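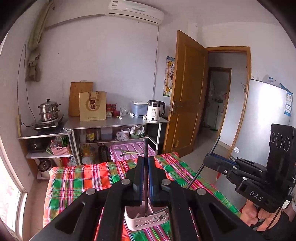
Second month on the grippers

I said I would write something about the new work once I had done enough of it to have an opinion. I have now done 2,984 recordings, going by the counter on my account, so I suppose that's enough.

For anyone who hasn't read the older posts: I worked on the sorting line at Sumitz for six years. We wash and sort tableware for cafeterias and airlines. Trays come out of the washer, the flatware gets dumped on a belt, and people stand on both sides and put it where it goes. It is loud and your feet hurt. Last spring the company signed with Jateck to automate the flatware side first and the trays later. The project is called Water, for reasons I never got out of anyone.

The arms can't sort a mixed pile of forks and serving spoons on their own yet. They have to be trained on people doing it, and Jateck wants the people to do it with the same kind of fingers the arms have. So a few of us were asked if we wanted to move from the belt to recording. You hold a gripper in each hand and do small jobs over and over: pick up a utensil, stand it in a basket, take it out, lay it on a tray. Most of the work is done in ordinary homes and rented rooms, with whatever is already there, so the arm doesn't learn that the world is one clean steel counter. I have sorted cutlery on beds, card tables and the lid of a washing machine.

I said yes mainly for the hours. The belt started at 5:30 in the morning. Recording starts at nine.

The first week was worse than I expected. Your own fingers feel a thin handle turn and correct it before you notice. With the gripper you get almost nothing back except a bit of resistance in the handle. You have to look at everything. Thin round things are the worst, they roll in the grip and end up leaning, and then they won't go into the basket the way you planned. I dropped a lot of them. Of my first 1,227 recordings, 664 were rejected in review. Most of those were me moving too fast, which was six years of belt speed and hard to get rid of.

That has been the oddest change. On the line, fast was good. The board over the washer showed pieces per hour and you could see who was behind. Now a review note will say "pause before release" or "approach too quick." I got one that said "hesitation at 14 seconds," and I remembered it exactly, I had an itch on my nose.

Agustina Zapata started recording the same week I did. She was on the tray side before, and she is better than me with the left hand, so she mostly does the passes where one gripper holds and the other one places. We trade tips at lunch. Hers was to bring the elbows in and move from the shoulder. It works, but then the shoulders pay for it. By three in the afternoon mine are done. The grippers aren't heavy when you pick them up. They are heavy after an hour with your arms out in front of you and a strap and a cable to keep out of the way.

We did raise that. Escobar, who runs the floor and now also our schedule, got us a ten minute break every fifty minutes, written into the shift plan. On the belt it took two years to get a second rubber mat, so I will give him that one.

Pay is the same hourly rate. We asked about a different rate, because the job title changed, and the answer was that it would be looked at in December. There's also a bonus for accepted recordings, which I have mixed feelings about. It is small, and it brings back some of the old hurry. Two people on our team started picking the easy objects because of it. I would prefer a flat raise and no bonus.

Now the part people ask me about, usually at family dinners. Yes, I am helping to train the machine that does my old job. I knew that when I signed. The flatware belt had eleven people per shift when I left and it has seven now. Four of us went to recording, nobody was let go, and the company put in writing that this holds until the tray phase is finished. After that there is nothing in writing. I have asked twice.

I went back to the floor last month to pick up my locker things and watched the first arm run for a while. It is slow. It took a spoon off the belt, held it over the bin, and let go after a little wait – the same little wait they keep asking us for. The people next to it were doing the forks by hand and also clearing whatever it missed, and they weren't happy about that second part. The count says the arm did the spoons. It doesn't say who fished out the ones that went in sideways. If I were still on the belt that would be my main complaint, and I told Escobar so.

What I like about the new work: I can hear the radio. I can talk. I see different places. My hands aren't cracked from the rinse chemicals anymore, and that alone would make it hard for me to go back.

What I don't like: you are alone with one task for long stretches, and the task never leads to anything. At the end of a shift on the line there were racks of clean flatware going out on a truck. Now I put the spoons in the basket and then I take them out again so I can do the next one.

My accepted total passed 1,611 before the last review batch came in, and the rejections are down a lot. Next they want us on lids and jars, both hands, with some twisting. Agustina has already tried the jars and says to cut my fingernails first, since they catch on the trigger.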